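Rorisora Handling Group
Minutes of the bench automation meeting, August

Held in the ground floor meeting room, Culen site. Start 14:00.
Present: site operations, engineering, health and safety, staff side, training. Apologies received from purchasing.

1. Minutes of the previous meeting

Agreed with one correction. Under item 4, "bench staff" should read "bench and stores staff". The action on locker space stays open.

2. State of the bench trial

Engineering reported that the arms are still being worked on practice objects and will stay on them until the grip settings are signed off. Toy letter blocks and cubes with printed markers are in use. The mat carries grey marks, and crosses are used as put-down targets. The two-block stack remains the harder of the practice set-ups, as a finger coming in over the upper block has little room before it meets the lower one.

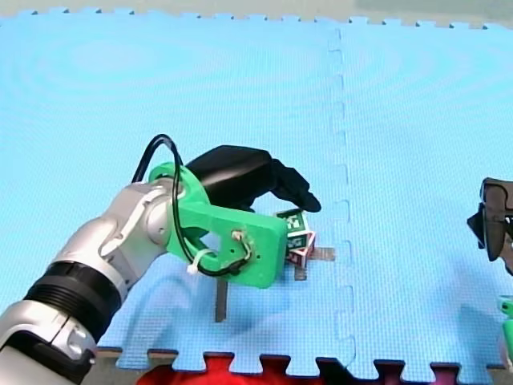 3. Changes to bench work

Operations tabled the revised duties sheet. Under the Schumacher plan, 10 bench posts move from hand sorting to cell minding. Cell minding means setting out work, watching the arm, clearing faults and keeping the log. No post is removed by the plan.

Staff side asked for the grading of the new duties to be settled before the rota changes, and noted that fault clearing is paid at a higher rate in stores. Operations accepted the point and will bring a figure to the next meeting.

Staff side also reported that minding is more tiring than expected. Hand sorting allows people to set their own pace – watching an arm does not. Agreed that no one minds a cell for longer than 60 minutes without a change of task. Training will amend the shift card.

4. Grip and contact settings

Engineering explained that finger pressure on the top of a cube is to be treated as a separate setting from closing force. At present both are held under one value in the Lonis control file, and minders cannot tell from the log which one has tripped. The file will be split.
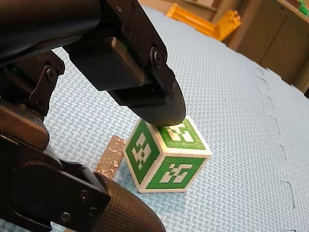 Item 4: finger tip in contact with the top face of the green marker cube.

Health and safety asked whether minders would be expected to free a held object by hand. Engineering said no. The arm is to be stopped and the fingers opened from the panel. Wording to be added to the fault sheet, with the stop step first.

5. Fault log

The log holds 79 entries for the period. Of these, 53 were closed by the minder without calling engineering. Staff side asked that this be recorded as skilled work and given weight in the grading discussion. Agreed.

Training noted that entries differ a good deal in wording. "Missed", "slipped" and "short" are being used for the same fault by different shifts. A short list of fault terms will be drawn up with two of the minders and tried on the early shift.

Engineering asked that minders also record which cube was being worked and which finger was nearest to it.
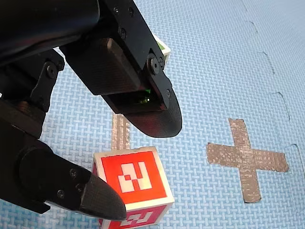

Item 5: red marker cube with the lower finger at its left side; taped cross to the right.

6. Training and cover

The half-day course covers starting, stopping and log keeping. It does not cover setting out work, and minders have been learning that from each other. Training will add it. Staff side asked for time on the course to be paid at shift rate, including for part-time staff. Agreed.

Cover for absence was discussed at length. Operations would prefer any trained person to move between cells. Staff side held that a minder should stay with one cell for a full shift, as the arms differ in fingers and mounts and habits formed on one do not carry over. Engineering confirmed that checks on the cable and its tie at the wrist are written for each mount separately.
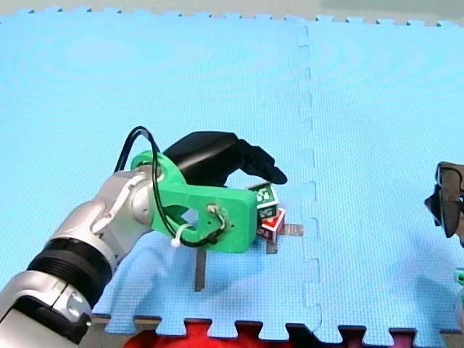 It was agreed to keep one minder to one cell per shift until the check sheets have been brought into a common layout. Operations asked for its preference to be noted and will raise the matter again once the sheets are ready.

7. Any other business

Stores asked for notice when floor mats are to be lifted for cleaning. Engineering to give one shift's warning.

Actions
Operations – figure for cell minding grade.
Engineering – split the Lonis control file; common layout for check sheets; notice of mat cleaning.
Health and safety – stop wording on the fault sheet.
Training – shift card, list of fault terms, setting-out section of the course.
Locker space – carried forward.

Meeting closed 15:20.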